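Guides & Manuals > Bedroom > Adjustable Bases

Home Products Set-up guides Spare parts Contact

9th September
By Dragica Gashi

Mavetell Adjustable Base: Set-up Guide
Section 5. Positioning, first use and bedding

Read this section after the base has been assembled and the legs are tight. If you have not fitted the legs yet, go back to Section 4. You will need the handset, the power supply, a tape measure and a second person to help with the mattress.

5.1 Choosing the position

The head of the base moves up and slightly forward when it is raised. The foot end rises but does not move forward. Most of the space you need is behind and beside the head section.

1. Measure the gap between the head end of the base and the wall. Leave at least 5 inches if you are not fitting a headboard.
2. If you are fitting a headboard, measure from the back of the headboard to the wall and leave enough room to reach the bolts with a wrench.
3. Check that nothing hangs over the bed that the mattress or a person sitting up could touch. Shelves, wall lamps and low picture frames are the usual problems.
4. Check that the wall outlet can be reached without moving the bed. You will need to unplug the base for cleaning and for some of the resets in Section 7.
5. Lift the base into position with two people. Do not drag it. Dragging puts a sideways load on the legs and can strip the threads in the corner plates.

Note: On thick carpet the legs will settle over the first few weeks. Check that the base is level again in November if you are setting up now, and retighten the legs at the same time.

CAUTION: Do not place the base over a floor heating vent. Warm air rising under the motor housing can cause the thermal cutout to trip.

5.2 Connecting the power

1. Make sure the power supply is not plugged into the wall.
2. Lie the power supply flat on the floor under the center of the base. Do not hang it from the cable.
3. Push the round plug into the socket marked DC IN on the control box. It goes in one way only, with the flat side up. Turn the collar clockwise until it stops.
4. Run the cable along the center rail and hold it with the two clips provided. Keep it clear of the lifting arms.
5. Plug the power supply into the wall. A green light comes on at the control box.

If there is no green light, check the collar first. It can feel tight when it is only halfway in. Do not use an extension cord with the base. A surge protector is fine as long as nothing with a heating element is plugged into the same strip.

5.3 Pairing the handset

The handset leaves the factory unpaired. Stay within a few feet of the bed while you do this.

1. Fit the batteries in the handset.
2. Press and hold the PAIR button on the control box until the green light blinks.
3. Within 40 seconds, press and hold HEAD UP and FOOT UP together on the handset.
4. Release both buttons when the light stops blinking and stays on.
5. Press FLAT. The base should run to its lowest position and stop by itself.

For split bases, pair one side at a time and unplug the other side while you do it. Otherwise both sides may answer to the same handset. This can be used on purpose if you want the two sides to move together — see Section 6 for how to link them properly with the sync cable.

Note: Replacement handsets are listed under part number 1824. Handsets from the older Kodska base look the same but will not pair.

5.4 Fitting the mattress

1. Run the base to FLAT and wait for the motor to stop.
2. Fit the retainer bar at the foot end. Push both ends down into the slots until they click.
3. Place the mattress on the base with the foot end against the retainer bar.
4. Raise the head section to around 35 degrees and check that the mattress bends with the base. A mattress with a solid border wire will not bend and should not be used.
5. Return to FLAT and check that the mattress has not crept toward the head end.

Use a fitted sheet with deep pockets and elastic all the way around. A sheet with elastic only at the corners will pull loose when the head is raised. Put it on with the bed flat, then raise and lower both ends once and tuck in any corner that has ridden up. Flat sheets should be tucked at the foot only.
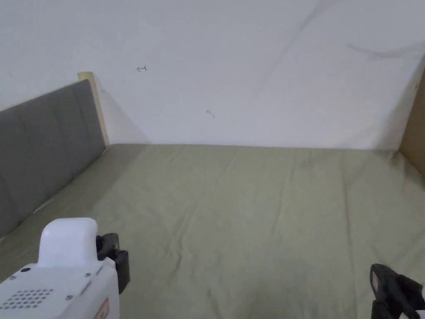
CAUTION: Keep blankets and bed skirts out of the gap between the moving sections and the lower frame. Keep children and pets from under the bed at all times when it is plugged in.

5.5 First full test

1. With no one on the bed, run the head section all the way up and all the way down.
2. Do the same with the foot section.
3. Listen for scraping or knocking. A low hum is normal.
4. Look under the base and check that the cable has stayed in its clips.
5. Repeat the test with one person lying on the bed.

The motor is rated for short use. If it stops partway and does not respond, leave it for half an hour and try again. If it stops a second time, unplug the base and go to Section 7, Faults and Resets.

Write the serial number from the label on the control box inside the back cover of this guide before you put the tools away. The label is hard to read once the mattress is on.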